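My mother sorted fruit on the bed. I grew up thinking everyone did. She'd come home from the market, shake out a sheet of plastic over the bedspread, and tip the bags out right there, because our kitchen had one counter and the bread lived on it.

So when I moved into my current apartment (kitchen the size of a closet, lovely big bedroom) I knew exactly what to do. I bought a roll of pink plastic sheeting from Mivgate, the thin crinkly kind, and it has lasted me 28 market trips so far. You spread it flat, you smooth it once, it wrinkles anyway, and you get on with it.

What I love is seeing the whole haul at once! Greens and roots get a plate each, up near the pillows. Fruit goes out loose in front where I can pick it up and turn it over. Plums I check first – they go soft before anything else and they never warn you. Citrus can wait.

Pink plastic over a floral bedspread, with plums, apples and oranges out front and the bok choy and a carrot behind.

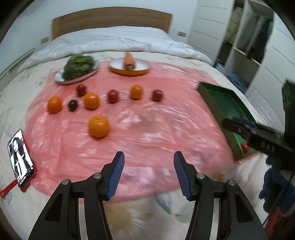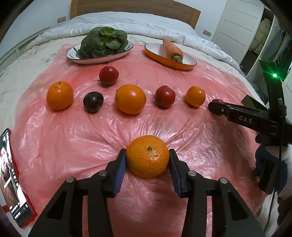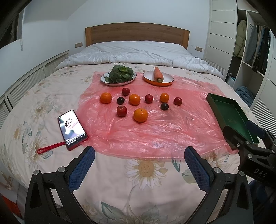 After the sorting comes the question of where it all goes, and I've changed my mind on that plenty. I used to pile everything into one big Biraler bowl on the windowsill, which looked gorgeous for a day and then the bottom layer turned to jam. Now it's trays. Shallow ones, one layer deep, nothing stacked. Apples get their own because they hurry everything else along, and the carrots go straight into the fridge with a damp towel.

Gervasio Gaete, who has the fruit stall at the Valdebenito end of the market, thinks I fuss too much. "Eat it faster," he told me in September, while I was turning over his mandarins one at a time. He did throw in 4 extra, so I don't think he minds that much.

The whole business takes me 20 minutes, including wiping down the sheet and hanging it over the shower rail. I did look at a proper folding table from Mundberg, a nice one, and then I measured the kitchen doorway and went home. Besides, the bed is the right height if you kneel, and the light in there is good until late afternoon.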